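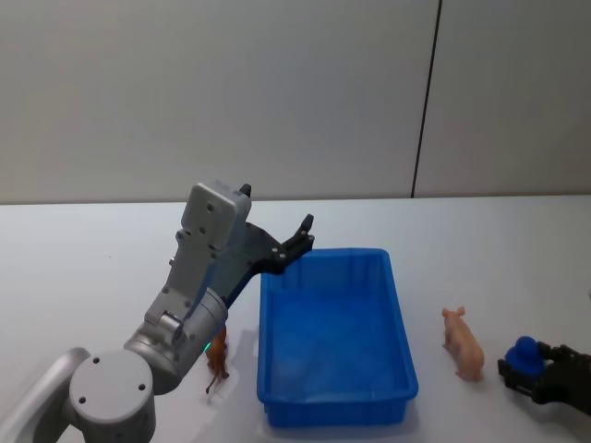

4. Ground Rules for Two-Arm Sorting

Good table habits make a two-arm cell a pleasure to run, and the Skirnach guide puts them ahead of any programming for that reason. Everything in this section applies to both arms, at any speed, with any set of objects. Start with the bin. Put it near the center of the table, as with the blue one here, and keep the toys outside it on the bare white top until the run begins. Watch the elbow as well as the fingers! The brown horse is standing right under the left arm's elbow, and a low swing can catch an object there even when the gripper is well clear.

4.1 Before each run

1. Check that the bin is empty and sitting flat.
2. Set the speed limit on both arms to 75 mm per second for the first pass. You can raise it later, and you will want to, but please do the slow pass first.
3. Place the objects one at a time with both arms paused. Leave at least 6 cm between any object and the bin wall.
4. Move each arm by hand through its reach and look underneath it as you go.
5. Press the stop button once and confirm that both arms hold. Release, reset, continue.

Note: If you use the Janano table template, the 6 cm line is already printed on it.

4.2 During the run

1. Only one gripper may be over the bin at any time. The other waits on its own side, holding its object if it has one.
2. Lift straight up before moving sideways.
3. Keep hands off the table until both arms report "paused" in the Wurnton panel. A still arm may only be between moves.

CAUTION: Never reach in to straighten a fallen object. Pause, wait 3 seconds, then reach.

4.3 After the run

Open both grippers over the table, low down, so nothing drops far. Write the run number and any bumps in the log, even tiny ones. Small bumps are great clues! In our own trials we went through some 46 log pages before settling on the spacing in step 3.

For gripper force settings, see the Kratochvíl supplement.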